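Dandcombe sewing room prepares scissors for spring term

DANDCOMBE, 18 Jan 2006 - The Padau Craft Center has begun its winter maintenance of shared hand tools, starting with the scissors used in its paper and textile classes. Blades are wiped with a yellow cloth at the worktable before the tools are returned to general use.

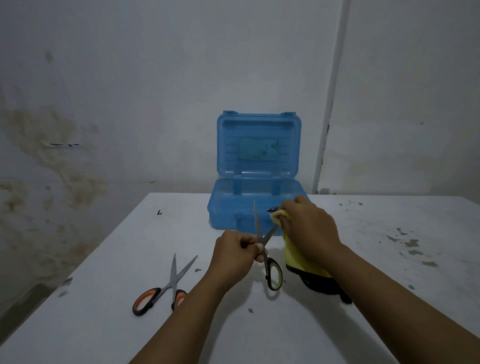 Firouzeh Karimi would like the work to be done more often than once a year, remarking that glue left on a blade over the summer is much harder to remove and that students tend to blame the scissors for a ragged cut.

The center lends tools to 17 classes and received 300 enrollments for the past year. Under the current schedule, scissors are to be inspected for loose pivots and worn edges after cleaning. Pairs that no longer close properly will be set aside for sharpening, for which the center has reserved a budget of $100.

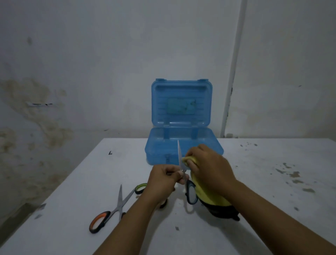
Instructors are asked to return any borrowed scissors to the front office before the end of the month. Pairs marked for fabric will be stored separately from those used on paper and card. Classes resume in March, and registration is limited to 50 places per session. Questions about the tool schedule may be directed to Joscha Reinholz at the center.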